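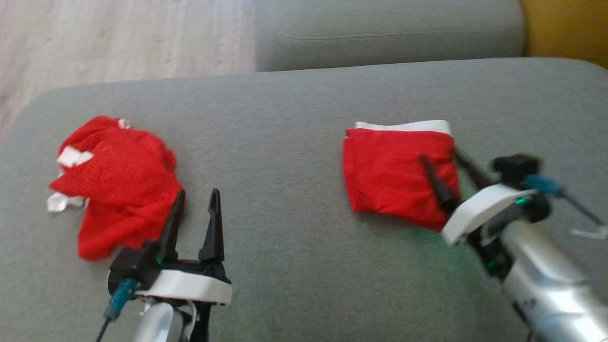 Lusadero Upholstery Fabric

Lusadero is a woven upholstery fabric for sofas, armchairs, window seats and loose cushions. It is supplied by Borkowska to furniture workshops, contract furnishers and private customers, and is sold by the metre or as made-up cushion covers. The fabric has been part of the Borkowska range for several seasons and is held in stock at the Lulton warehouse in all standard colours.

Last updated: 15 Jun 2021

General

Lusadero was developed for seating that is used every day. The yarn is dyed before weaving, so that the colour runs through the thread and small areas of surface wear are less noticeable than on a printed cloth. The weave is close and even, with a soft surface and a slight texture. It has no direction of pile, and panels may therefore be cut either along or across the roll where the shape of the frame requires it. Customers who wish to cut across the roll are asked to do so for all panels of the same piece, as the cloth reflects light a little differently in each direction.

The fabric is suitable for fixed upholstery and for removable covers. It may be used on box cushions, on cushions with rounded fronts and on curved arms, provided that the seam allowance is notched in the usual way. It is not recommended for outdoor furniture, for conservatories that receive strong sun throughout the day, or for deep-buttoned work, where a lighter cloth will give a better fold.

Colours

The standard range consists of 18 colours, from pale neutrals to dark blue and green. The greys remain the most frequently ordered. Pale Ash, Pebble and Slate were redrawn by Oliwia Czarnecka of the design department, who adjusted all three to remove the blue cast that some customers had remarked upon in earlier rolls. The present greys should not be combined with fabric from before this change on the same item of furniture. Customers who need to match an existing cover should send a cutting to the sample office before placing an order.

Colours shown on a screen or in print are a guide only. Slight differences between dye lots are normal in all woven fabrics. Where a large order is to be delivered in stages, the full quantity should be reserved from a single dye lot at the outset, and the lot number should be quoted on each later request. Reserved fabric is held for six weeks without charge.

Samples

Cuttings of any colour are available free of charge, up to a limit of 10 for each enquiry. Larger returnable samples, suitable for laying over a seat or arm, may be borrowed against a deposit. The deposit is refunded in full when the sample is returned clean and uncut.

It is advisable to view samples in the room in which the furniture will stand, both in daylight and in the evening with the lamps on. Pale greys in particular will take on something of the colour of the walls and floor.

Made-up cushion covers

Covers are cut and sewn in the Borkowska workroom at Lulton under the supervision of Grażyna Dudek. They are available for seat cushions, back cushions and bench pads, with plain or piped seams. Each cover is fitted with a zip along the rear edge, extending a short way round both sides so that the inner cushion can be removed without strain on the corners. Piping may be ordered in the same colour as the cover or in any other colour from the range.

Customers ordering covers for existing cushions should measure the cushion itself and not the old cover, which may have stretched or shrunk. Width and depth should be taken from seam to seam across the middle, and height at the centre of the front edge. For cushions with rounded corners, a paper template of the top face is required. The template should be marked to show the front edge and the side that faces upwards. The workroom makes its own allowance for fit, and customers should not add to or reduce the measurements given.

Covers are normally ready in four weeks from receipt of measurements and payment. Orders received in May and over the early summer may take longer, as the workroom closes for its annual maintenance. Urgent requests will be considered but cannot be guaranteed.

Inner cushions

Inner cushions may be supplied with covers or separately. Two fillings are offered. The first is a foam core with a fibre wrap, which keeps its shape well and needs little attention. The second is a foam core within a feather-filled case — softer to sit on, but in need of regular shaking and turning. The foam-and-fibre filling is generally preferred for rental property, waiting areas and other places where furniture cannot be attended to daily.

Foam is cut to the size of the finished cover with a small addition in width and depth, so that the fabric is held smooth. A new cushion will feel firm at first and will soften gradually over the early months of use. Some loosening of the cover during this period is to be expected and is not regarded as a fault.

Care and cleaning

Lusadero should be vacuumed weekly with a soft brush attachment. Reversible cushions should be turned at the same time, and cushions of equal size should be exchanged with one another so that wear is evenly spread. Crumbs and grit left in the seams will shorten the life of the thread.

Spills should be blotted at once with a clean white cloth, working from the outside of the mark towards the centre. The fabric should not be rubbed. If a mark remains, a little lukewarm water and mild soap may be used after testing on a hidden area. Household bleach and stain removers containing bleach must not be used.

Removable covers may be washed at a low temperature on a gentle programme, with the zip closed and the cover turned inside out. All covers from the same item of furniture should be washed together. They should be dried flat, away from direct heat, and put back on the cushions while very slightly damp. Tumble drying will cause shrinkage. Fixed upholstery should be cleaned by a professional.

Strongly dyed clothing and textiles may transfer colour to pale fabrics, especially when new or damp. New denim, dark throws and brightly coloured seasonal items should be washed separately before they are left in contact with a pale seat for any length of time. Colour transfer of this kind is not covered by the guarantee.

Delivery

Cut lengths are sent rolled on a card tube and should not be folded on arrival. Made-up covers are packed flat. Deliveries are carried out by Trisarport, which will contact the customer to agree a suitable day. Complete rolls are heavy, and two persons should be present to receive them.

Fabric should be inspected before it is cut. Any weaving fault is marked at the edge of the roll with a coloured thread, and an allowance in length is made for it. Claims concerning visible faults cannot be accepted once the fabric has been cut.

Guarantee and returns

Borkowska guarantees Lusadero against seam failure and faults in the weave for six years in private homes and four years in contract use. The guarantee applies to the original purchaser and requires proof of purchase. It does not extend to damage caused by pets, sharp objects or unsuitable cleaning products, or to fading in direct sunlight.

Unused, uncut rolls may be returned by prior arrangement. Lengths cut to order and made-up covers are produced for the individual customer and cannot be returned unless faulty.

Enquiries

Trade accounts and contract orders are handled by Remigiusz Tokarz. Private customers should write to Kuldeep Pal at the sample office, giving the colour name and, where known, the dye lot number. Questions concerning the guarantee should be addressed to Bronisława Kołodziej, customer service department, Borkowska, Lulton.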